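The Counter Column: Does a Tray Really Tidy Anything?

30/10/2022

Every October somebody sends me an article about "zones." Put a tray on the counter, the article says, set your coffee things on it, and the mess will turn into a station. I have read this advice in enough places that I started to wonder who was checking it. A tray doesn't remove a single object from a kitchen. It adds one. You now have everything you had before, plus a tray, and the tray takes up more room than the mugs did.

I said so in the last newsletter and got a fair amount of mail, most of it from people who own trays. Korkor Agyeman, who put together the kitchen pages for our fall swap, wrote that I was being unfair and that a tray with proper handles earns its place, as you can lift the whole lot away when you want to roll out dough. I asked her how often she lifts it. She said twice since summer. I rest my case, although she doesn't agree that I have one.

Still, I did promise to give it a try before complaining again. For 30 days I kept my own counter by the rules in the Kashyap booklet, the one that was going around at the swap. The rules are simple enough. Things used daily go along the back. Things used weekly go in a cupboard. Anything else leaves the house. The middle stays clear, with one tray allowed.

The back row works, I'll grant that. When the jars and canisters stand in a line against the wall you can see what you have, and you stop buying a second lot of sugar. My quarrel is with what gets called daily. I put my kettle there, and my mug, and then a canister I open maybe once a week, because it looked good next to the kettle. By the second week the row reached all the way to the corner and I was shuffling it along to plug things in. A row can be just as crowded as a heap. It only photographs better.
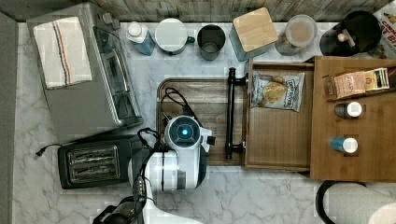
Containers along the back, a tray in the middle, and the chips in the drawer.

Then there is the toaster question. A good many kitchens have both a toaster oven and an ordinary two-slot toaster, and the booklet is firm that you must pick one. I don't believe the author has ever made breakfast for more than one person. A toaster oven is slow with plain bread, and a slot toaster won't do anything with cheese on it. I kept both. What I'd question is the cord, which in my kitchen always ends up lying across the one clear spot. No amount of sorting helped until I moved the toaster closer to the outlet, a fix that cost me nothing and was not in the booklet.

I'm also doubtful about towels on top of the toaster oven. Yes, it's a flat surface, and yes, a folded towel looks neat up there. But that top gets hot, and it's a bad habit to leave cloth on it when you're cooking. Hang the towel on a hook or a drawer pull. I have moved mine to the side of the fridge and I miss it less than I expected.

The part I came around to is the snack drawer. I had assumed that chips belonged in a high cupboard where I'd forget about them. I don't forget about them. I get the stool. Giving them a drawer of their own at least stops the bags from sliding behind the jars, and a shallow drawer won't let you stack much on top, so they stay in one piece. Whether it makes anyone eat fewer chips I very much doubt, and the booklet's claim on that point comes with no evidence at all.

As for the tray, mine is still out. I haven't lifted it. It has collected a pen, the mail and a set of keys that may be from the old shed, and I suspect this is what all trays do once the first week is over. Korkor says I should have bought one with a higher rim. She has offered to lend me hers, and I've said yes, mostly so that she'll have her counter back.

Two small notices. The Irnach swap table still has canisters without lids and lids without canisters, so please look through your cupboards before you come. And if you borrowed the booklet, it goes back on the shelf in room 201. Replies about trays are welcome, though I'd ask that you say how often you've picked yours up.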